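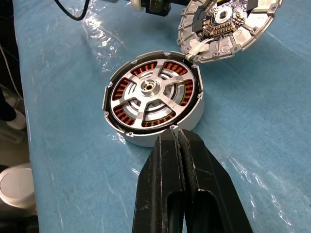 So was it the arm that failed or the force limit? Someone in the back row asked that last April, before the title slide was even up, and it is the right question so it's now how the session starts. Short answer – both, and the limit failed first.

Session 5 notes. Teardown cell fault, motor housings

Read before lab. Bring the fault log printout, the long version.

Background, quick. The Hukham cell takes apart small round brushless motors for parts recovery. Cover off, board out, then the windings. Cell program written by Grollo, gripper fingers from Lambrechts, force sensing by Jinico. Three suppliers, three manuals, and they don't agree on what "stop" means. Keep that in mind.

What happened

Cycle 982. Cover already off and set down next to the base. Gripper closed, coming in low toward the outer wall of the housing for the nudge move (push the base to the stop, open, regrip). Arm touched the wall. Should have halted at contact. It didn't halt. Kept pushing for 4 seconds, base slid, cable between board and base pulled tight and tore out of its connector. Then the housing tipped and the arm drove on into the table.

E-stop pressed by hand. No injuries. One finger bent, one board scrapped.

Why

1. Contact threshold. Set to 72 newtons. Left over from an earlier job with heavy castings. A loose motor base on a smooth table slides long before that, so the sensor never sees enough force to trip. The sensor was fine!! Write this down, half the class blames the sensor every year.

2. No travel limit on the nudge. The program waited for contact and nothing else. If contact never "happens" the move never ends. Needs a max distance AND a timeout, either one ends the move.

3. Loose part, loose cover sheet. Plastic over the bench moves under the part. Nobody had put it in the risk assesment. Friction numbers were measured on bare table.

4. Cable. Program assumes cover and base are separate once the screws are out. Any cable still linking them makes them one part. Check before moving either.

Stop categories – exam people ask about this every time

Protective stop: controlled, drives stay powered, restart possible.
Emergency stop: by a person, power removed, reset by hand at the button.
The 982 move had neither in its path except the button. Going through the light curtain would have given a protective stop, but the operator was outside it, watching.

Fixes made afterward

Threshold lowered, tested on scrap housings first. Distance cap on every push. Fixture with a soft clamp so the base can't slide. Cable check added as its own step, arm parked, guard closed after.

Still open: how to clear a jam with the fingers closed on a part. Grollo manual says jog out in manual mode at reduced speed. Lambrechts says release the fingers first. Do it in the wrong order and the part drops, or springs. We'll try both in lab on a dummy part, speed limited, enabling switch held the whole time.

For lab

Glasses on. Hair tied back, no lanyards. Magnets inside these motors are strong enough to grab a loose screw or a driver tip, so keep tools off the bench when the arm is live.
Find in the log the first line where the force reading and the position reading stop making sense together. Mark it. One paragraph on what the controler should have done at that line.
Hand in by 12th October, paper or upload, not both.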